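Brining a whole leg before roasting – worth the trouble?

Last updated: May 11, 2026

dretlow_oven
I have a leg of pork, bone in, 4 kg, going in the Kasard at the weekend. The usual advice in this house is salt on the skin and nothing else. I want to try a wet brine this time. Questions: what concentration, how long, and does the crackling survive it? I have a probe thermometer and a fridge with one shelf removed, so space is not a problem.

hekatine
Work by weight, including the weight of the meat. Weigh the joint, weigh the water, add the two together and take 1.5 per cent of that as salt. It is called an equilibrium brine. It cannot oversalt the meat, so timing stops being critical. For a joint that size give it 72 hours in the fridge, turning it once a day.

Do not brine by volume of salt. A cup of flakes and a cup of fine salt are different weights and that is where most of the complaints about salty pork come from.

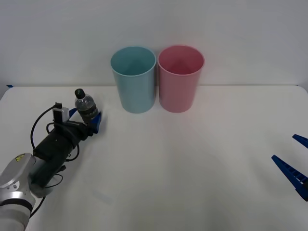 Roasting and Joints

pan_juices
I disagree with wet brining for anything with skin on. The skin takes up water and you then spend the first hour of roasting driving it off again. Dry brine: the same 1.5 per cent, on the weight of the meat alone, rubbed into the flesh side and left uncovered. The skin dries out while the salt goes in. I have done both in the same oven and the dry one crackled edge to edge. The wet one had a leathery patch over the bone.

hekatine
Was the wet one left to dry afterwards? It needs a night uncovered on a rack. If it went straight from bucket to oven, the comparison is not much use.

pan_juices
Two hours on a rack. I accept that is short. I still see no gain from the extra water. It leaves in the roasting tin and you pay for it with thin gravy.

Niamh Mac Carthaigh
Coming at this from the butchery side. On a whole leg, salt moves slowly in either method, and three days will not take it evenly to the bone. If the centre matters to you, have the leg tunnel-boned and tied. You can then salt the inside face as well. Bone in, I would go dry and accept a milder middle.

dretlow_oven
Boning is not an option, it is already in the fridge. What about temperature? The Kasard manual gives minutes per kilo, which I do not trust.

Niamh Mac Carthaigh
Ignore the minutes. Oven at 150 until the probe reads 65 at the thickest point, clear of the bone. Take it out, rest it for 40 minutes, then put it back at 240 for the crackling. Watch it closely during that last stage. 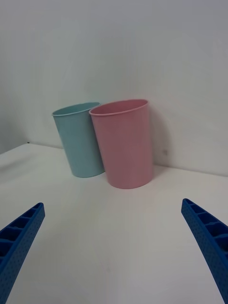
hekatine
On the brine itself, since the original question was about wet: dissolve the salt in a small part of the water, hot, then make up the rest cold. For 4 kg of meat and 4 litres of water the salt comes to 120 g. Sugar is optional, at half the weight of the salt, and I leave it out when there is skin. Mix in something rigid. A light plastic cup, like the blue one and the pink one on that white table, is fine for dipping out a bit of brine to taste before the meat goes in, but weigh the salt in a proper bowl. I use a 300 ml Durán beaker for the hot part.

pan_juices
120 g is right. But you are telling someone to keep eight kilos of meat and liquid cold for three days. Most domestic fridges will warm up for hours if you put that in at room temperature. Chill the brine to fridge temperature first, overnight if need be.

hekatine
Agreed on chilling. I should have said so.

knife_roll_1299
Has anyone tried scalding the skin? Boiling water from the kettle over the scored side, pat dry, then salt. It tightens the skin and the cuts open up. I do it before a dry brine and get a more even blister.

pan_juices
Yes, it works on belly. On a leg the curve makes it awkward and the water runs down into the flesh side. Do it over the sink with the joint propped up.

dretlow_oven
Decision made: dry brine, 60 g of salt, uncovered, no scald. I will try the wet version on a smaller shoulder in June and dry it overnight as hekatine says.

Niamh Mac Carthaigh
Score the skin before you salt. Down to the fat, stopping short of the meat, a finger's width apart.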